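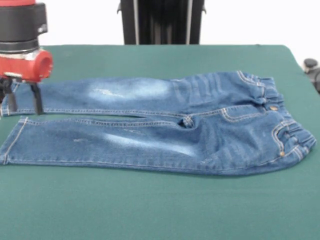

Bruvthorpe Clothing Exchange
Minutes of the January meeting, upstairs room, 7:00 p.m.

1. Minutes of the last meeting
Accepted with one correction. The minutes said the new sorting rules had been "welcomed." Members asked for "heard."

2. Denim
The buying group reported 133 pairs of jeans in stock, of which 85 have been checked and priced. The rest are in sacks under the stairs. The meeting asked how long the rest would take at the present speed and was told it depends. It was asked what it depends on. No answer was recorded.

There was a long discussion of faded and distressed jeans. The present rule is that fading on the thigh and knee is a style and goes on the rail at full price, while fading anywhere else is wear and goes on the half-price rail. Several members doubted that anyone can tell the difference once a pair has been through enough owners. The same was said of frayed white threads at the knee. One view was that customers pay extra for them. Another was that customers say they would pay extra and then buy the plain pair.

Agreed: frayed patches will be priced as style if the threads are still holding across the gap, and as wear if a finger goes through. The meeting was not convinced this will survive a busy morning, but had nothing better.

3. Laying out and folding
The green cloth stays on the checking table. A proposal to replace it with white was turned down, as the last white one showed blue dye within a week and looked worse than the clothes.

Jeans are to be laid flat with the legs side by side, checked along the inside seam from hem to crotch, then turned over. The waistband is to be pulled straight before anyone measures it. Labels are not to be trusted for size. It was pointed out that this rule was agreed last year also, and that pairs are still going out marked from the label.

The Ustgate method of folding in thirds was put forward again. Supporters say it saves a shelf. The trial saved about 13 inches of shelf and the piles fell over twice. Put off until someone can show a pile that stands up for a whole opening day.

4. Repairs
A quote has come in from Đinh, the alterations shop, for hemming and zipper work at 8 dollars a pair. Members asked whether it made sense to spend this on jeans that sell for little more. The buying group believes repaired pairs sell faster. Asked for figures, it said this was the general feeling.

Agreed to send one sack only, zippers first, and look at what comes back before sending more.

5. Adance tagging system
The trial offer from Adance was read out. It promises to cut pricing time in half. The meeting wished to know half of what – pricing time has never been measured. The form also asks for a card number before the trial begins. Not taken up for now. String tags will continue, and more string is needed.

6. Other business
The mirror by the door still makes everyone look shorter. A replacement was promised in the fall. Carried over.

The sacks under the stairs are blocking the meter cupboard and must be moved before the next reading.

Meeting closed 8:40 p.m. Next meeting in February, same room, heating permitting.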